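Goltis — Guarding, Tools and Safety Aids
Home > Collaborative working > Contact check kits

Bindik Contact Check Kit for grippers and light arms
Stock code 978
Condition: new
Usually leaves us in 5 working days

What you get
Bindik hand-held force gauge with soft and firm pads
Calibration record for the gauge
Blank record sheets, A4, pad of 60
Carry case
Printed guide, 21 pages

What we think of it

We sell this kit and we use one ourselves, so read the next part knowing both things.

The word "collaborative" on a robot's data sheet tells you very little. It means the maker has built in some way of limiting force or speed. It does not mean that your bench, with your gripper and your staff leaning over it, is safe to work at. The standards people have been saying this for years: the thing to be assessed is the whole application, including the tool on the end and whatever the tool is holding. Yet we still get calls from buyers who have been told by a salesman that no risk assessment is needed. Ask that salesman to put it in writing.

Soft goods are where the argument usually starts. A bag or a shirt won't hurt anyone, so the job gets waved through. The cloth was never the worry. Look at the fingers, the flat metal links, the bolt heads, and the gap that closes when the fingers do.
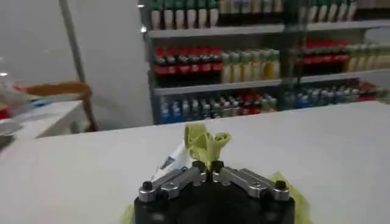
A low force setting in the software is a request to the machine. What reaches a person's knuckle depends on the shape of the fingertip as well, and a narrow tip pressing on a small patch of skin is a different matter from a broad pad pressing just as hard. The Bindik gauge reads force only. It gives no pressure map, and if your assessment calls for one you will need a different instrument and probably someone trained to use it. The maker's leaflet is rather quiet on that point.

How we would use it

Write down the task before you touch the gauge. Include the dull parts: loading, clearing a jam, picking something off the floor, reaching across to move the next item.

Measure with the real gripper fitted and at the speed you intend to run. A reading taken in slow mode is worth nothing once somebody turns the speed up.

Take readings at the fingertips, at the links and at the wrist. With two arms, check the space between them too. Most single-arm checklists leave it out, and it is the first place we would look.
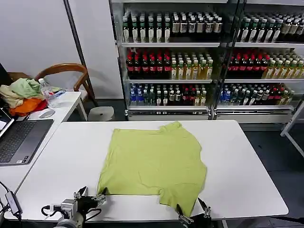
Anything that hangs over the front edge of a bench brings the grippers to where people stand, so take readings at the edge as well as in the middle. Loose cables deserve a line on the sheet. So does a second table set close by, if it leaves a person with nowhere to step back to.

Repeat the lot after a change of fingers, a change of layout or a software update. We know this gets skipped. The record sheets have a box for it and the box is usually blank.

What it won't do

It won't make you compliant. No kit does, and we have asked Bindik to take the phrase "compliance made simple" off the lid. The July batch still has it.

It won't replace an emergency stop that people can reach, or a proper look at trapping points with the power off.

It isn't meant for heavy industrial arms. If yours needs a fence, buy the fence.

Compared with the Zonberg set

The Zonberg set costs more and comes with a stand, which does help you get the same reading twice. Its case is better as well. The gauge itself seems to us no more useful for light work, and the stand is awkward on a crowded bench. If you already own a Ngata clamp, the Bindik gauge fits it — the thread is the same, though neither maker mentions it.

Calibration

Send the gauge back once a year, or sooner if it has been dropped. Allow about 5 working days. We don't lend a spare.

Returns
Unused kits accepted with the case seal unbroken. Gauges that have been used can only come back if faulty.

Related items
Ngata bench clamp
Zonberg force set with stand
Spare pads for Bindik gauge, soft
Record sheets, refill pad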